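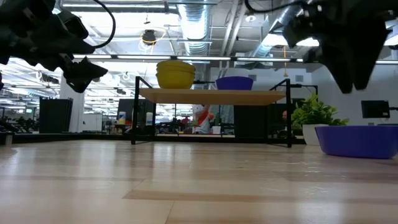
Bavden Local History Museum

The Bavden Local History Museum is a small community museum in the old rail goods shed at Bavden, run by the Bavden and District Historical Society. I've been adding to this article on and off for a few years now, so forgive me if it reads a bit like me talking over the back fence. Corrections are welcome, especially from anyone who went to the old school.

Origins

The society started out as a reading group, believe it or not. Catríona Moriarty had a trunk of letters from her grandfather's time at the Sternulside flour mill, and people kept turning up at her place to hear them read out loud. After a while the kitchen got too crowded and they moved to the church hall, and then other families began bringing their own bits and pieces (a christening gown, a saddler's ledger, far too many butter churns). By the time the hall needed its cupboards back, there was a proper collection with nowhere to live.

The goods shed had been shut for 14 years when Darragh Lenihan talked the council into a peppercorn lease. He'd worked there as a lad and knew where the roof leaked, which I reckon helped his case no end! The museum opened one September with two rooms, and the second of those was mostly paint tins.

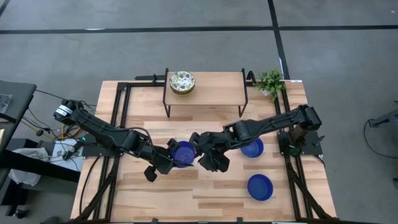
Can you visit without booking ahead?
Individuals and families can just walk in during opening hours, but groups of more than 13 need to ring first so a guide can be found.

Collection

Most people come for the mill material. There are wage books, flour bags printed in three colours, and the big brass scales from the weighing room, and the labels give you the names of the people who used them wherever we could find out. My own favourite is the McGrath gift, a set of 30 glass negatives showing the main street before the fire. Sorcha Dolan spent a whole winter matching the shopfronts to the rate books, and she's still arguing with me over which one was the bootmaker's. (I say the corner. She says next door to the corner.)

The railway corner is smaller than you'd expect given the building. A lot of the equipment went for scrap when the line closed, so what's left is signal lamps, a ticket rack and one very heavy luggage trolley that children are allowed to push.

There's also the Trumum organ, a small reed organ named after the farm it came from. It doesn't play at the moment. Thierry Royer has the bellows at his workshop and I wouldn't like to guess when they'll be back.

Building

The shed is timber framed and clad in corrugated iron, with the original loading platform along the north side. The platform boards were replaced when the museum moved in, but the sliding doors are the old ones and they take two people to shift on a damp morning. The society's archive is in the former clerk's office. Senan Heffernan looks after it and can help with family history enquiries, though he prefers them in writing.

See also

Sternulside flour mill
Bavden railway station
Bavden main street fire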